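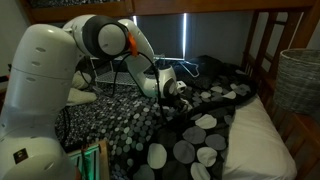

Slide 1. Opening

Good morning, and thank you to the organizers for the invitation. The talk presents the results of the gripper comparison carried out under the Gostley programme. It is scheduled for 15 minutes, with questions at the end. Speakers delivering this talk at other sites should keep to the order of the slides, as the later figures depend on definitions given early on.

Leave the opening slide up while the room settles. Point out the two features that shaped the whole comparison: a dark gripper working low against a black comforter with white and grey dots, and cables that hang freely between the arm and the bedding. Both will be raised again on slides 4 and 6.

Slide 2. Purpose of the comparison

The programme was asked to recommend one gripper for handling soft household goods on and near a bed. Earlier trials had been run on a bench with a plain grey mat. Reviewers of the bench report noted that a mat does not sag, fold or catch on a fingertip, and the present work was designed in response to that comment.

Two grippers were compared. The Isholm is a parallel gripper with narrow, firm fingertips. The Helmy has wider, compliant fingers and closes more slowly. The arm and the controller were the same for both, and the controller software, Cultia, was held at a single release for the duration of the work.

Pause here if members of the audience wish to note the names.

Slide 3. Method

A total of 469 attempts were made. An attempt began when the arm left its ready position and ended when the item was set down, dropped or abandoned. Attempts halted by the operator for safety reasons were recorded separately and are not part of the total.

Items were a face cloth, a single sock, a pillowcase and the folded hem of a comforter. The hem was included at the request of the review panel. It is the hardest of the four, and it should be introduced as such so that the audience does not read the later chart as a general failure.

The bed was remade between blocks but no effort was made to reproduce every crease. We considered a fixed layout and decided against it. Colleagues who prefer strict repeatability may object, and the objection is fair. The bench data remain available for that purpose.

Slide 4. Contact with the bedding

Spend the most time on this slide.

On the bench, the fingertips were allowed to approach to a set height above the mat. On a mattress that height has little meaning. The surface gives under load, and a comforter adds a further layer that moves sideways when pushed. Both grippers were therefore run with a force limit on the downward approach, and the limit was the same for each.

With the Isholm, the narrow tips reached the item readily but often gathered the comforter along with it. The item was lifted, and so was the bedding. We scored these attempts as failures. With the Helmy, double pickups were less common, but the wider fingers sometimes closed over a thin item without gripping it at all.

It is important to state plainly that neither result was predicted by the bench trials. The bench ranking placed the Isholm first on every item. On the bed, it kept first place for the sock only.

Slide 5. Force settings

The downward limit was set after a short series of preliminary runs. A lower setting left the fingertips resting on top of the item. A higher setting pressed the item into the comforter and made it harder to separate from the fabric underneath. The chosen setting is a compromise, and a different mattress would call for a different one.

If asked for the value, refer the questioner to the written report. It should not be quoted without the mattress details that go with it.

Slide 6. Cables and vision

Cable routing was treated as part of the gripper installation. A strap at the elbow carries the load, and enough slack is left past it for the wrist to turn fully. Too little slack limits the wrist. Too much allows a loop to drag on the bedding, and a dragging loop will shift a light item before the fingers arrive. Setup time for each gripper includes the time spent getting this right.

On vision, the main difficulty was contrast. Dark fingers over dark fabric are hard to separate in low light, and a bold pattern produces edges that have nothing to do with the item. We ran one block of 100 attempts with the room lights up and found fewer missed approaches with both grippers. The ranking between them did not change.

Slide 7. Recommendation

The programme recommends the Helmy for further work on bedding and the Isholm for items on firm surfaces. A tool changer was discussed but falls outside the current budget. The next phase will begin in September and will repeat the hem trials with revised fingertips.

Slide 8. Questions

Likely topics are the choice of items, the decision not to fix the layout, and whether the slower closing speed of the Helmy matters in practice. On the last point, the added time per attempt was small compared with the approach itself. Requests for the full data should be directed to the Gostley programme office.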